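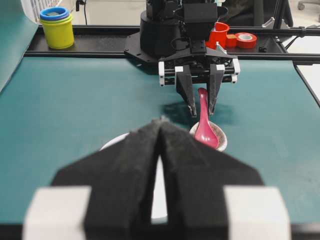
Re-glazing chipped dinner plates: worth it or not?

Home | Forums | Kitchen and Table | Search | Log in

tealkettle
I have a set of white stoneware I bought at the Samulcombe outlet when I moved. Two of the dinner plates have chips on the rim, small ones, but you can feel them with a fingernail. The pattern is discontinued and the outlet store closed. Has anyone had chipped plates re-glazed and kept eating off them? There is a pottery studio near me that rents kiln space and the person on the phone said they might take them.

dunmore_p
I wouldn't. Once a plate has been used for years it has taken up water and grease wherever the glaze is broken. It goes in the kiln, the moisture turns to steam, and you can lose the plate and whatever is on the shelf next to it. Most studios near me say no to anything they didn't fire themselves.

Hạnh Phí
I have done this, so I'll say how it went. I had 8 plates from an old Lirnberg set, all stoneware. I dried them in a kitchen oven on the lowest setting overnight, sanded the chips smooth with a diamond pad under water, dried them again, and then brushed on clear glaze in thin coats. Fired to 1,175 C, slow on the way up. Six came out fine. One cracked across the middle and one had bubbles all along the rim.

dunmore_p
Losing two out of eight is what I mean. And how did you know 1,175 was right for somebody else's clay?

Hạnh Phí
I didn't know for certain. I broke up a plate that was already cracked and fired a piece of it first on a scrap tile. It didn't slump and the glaze stuck. I would not skip that step. If the clay is low-fire earthenware it can melt all over the shelf at that temperature, and then you are buying the studio a new shelf.

tealkettle
I don't have a spare to break. How do I tell stoneware from earthenware without one?

graylakes
Look at the unglazed ring on the bottom. Put a drop of water on it and wait. If it soaks in fast, it is probably earthenware. If it sits there, stoneware or porcelain. It isn't a perfect test but it costs nothing.

ovenmitt44
Different opinion here. For two small chips, leave them alone or sand them so they don't cut anyone, and use them under flowerpots. A studio will charge a minimum for the firing and you can find secondhand white plates for less. I replaced half of my Koech set that way and you can't tell unless you stack them.

tealkettle
I can tell. The rims on mine are wider than on anything I have found secondhand. But I take the point about the cost.

ovenmitt44
Wider how? Samulcombe made one with a wide flat rim and one that curves up. The curved one stacks with the Rurkau plates almost exactly. I have both in the same cupboard.

tealkettle
Flat rim. I'll look up Rurkau anyway.

graylakes
Has anyone used the cold repair kits, the epoxy ones? My sister has a platter done that way.

dunmore_p
Fine for a platter on the wall. I wouldn't put hot food or a knife on it, and it yellows. Read the label too. Most of them say not for food contact.

Hạnh Phí
Agree with dunmore on that one. Epoxy also rules out firing later. It burns and stinks up the kiln, so decide before you fill the chip.

tealkettle
Update. I did the water drop and it sat there for several minutes without going in. The studio will take both plates if I sign a form saying I pay for any damage to the shelf. They want them bone dry and they only run that temperature once in December, so I have time to think it over.

dunmore_p
Ask them to put your plates on the bottom shelf by themselves, with a cookie under each one. Then if something runs, it runs onto the cookie.

tealkettle
A cookie?

graylakes
A flat disk of scrap clay. Not the other kind.

Comments

pat_in_the_back: I signed the same sort of form at my studio. Get the shelf price in writing first.

lowfire_lou: The water drop test fooled me once. The foot had been sealed with something. Scrub it with dish soap before you test.

marigold3: Did the six good ones hold up in the dishwasher?

Hạnh Phí: So far. I put them on the top rack.

Contact us | Forum rules | Copyright Kitchen and Table Forums | Back to top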